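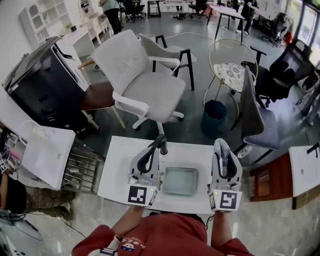

Re: 98 percent from hand-held gripper demos?

gregor_l
Jemstead says 200 demos with two hand-held grippers, then 98 percent on the real arms. One small table, one green tray. I don't buy it until somebody moves the tray.

zilosbridge
They ran 400 trials.

gregor_l
400 trials of what, though? Same room?

afaf.nassar
Same room, 2 tasks. But the policy never saw arm data in training - that's the result, and I think you're underselling it.

gregor_l
Maybe. I'd still like the failures listed by task before I copy the method.

gutgate
+1, the appendix is thin.

14 comments · 3 shares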